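Keeping Track of Screening Letters at Home: What Helps and What Doesn't

Every February the clinic in Endton mails out its screening invitations, and every February the advice columns tell us to buy something to keep them in. I have my doubts about most of it.

Take the wall planner. Clémence Joly swears by hers. I tried one, and by spring I had stopped seeing it. A mammogram letter pinned among pizza coupons is a letter you'll miss. One plain envelope in a kitchen drawer, with the word SCREENING on it in thick marker, has worked better for me, and it costs nothing.

Apps are supposed to fix all this. The one I tested, Nirason, wanted my birthday, my weight and my email before it would remind me of anything. A calendar alarm at 9 in the morning does the same job. Set it for the day you can book, and put the clinic's phone number in the alarm itself so you don't have to hunt for it.

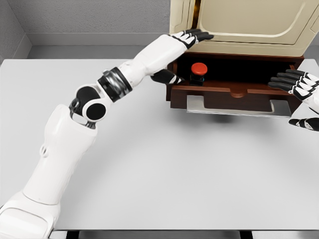 Then there are the 300-page "family health binders." Who fills those in? Three sheets will do: date and type of your last test, the result as the clinic wrote it, and when they want you back. Keep the original result letters behind them. If you change doctors, you'll be asked for those, and your own summary won't count for much.

Be wary of home test kits sold as a replacement for a clinic visit. Some may be fine. Ask your doctor or pharmacist before you pay, and don't skip a scheduled test on the strength of a box.

Drawer liners with "wellness pockets"? Save your money.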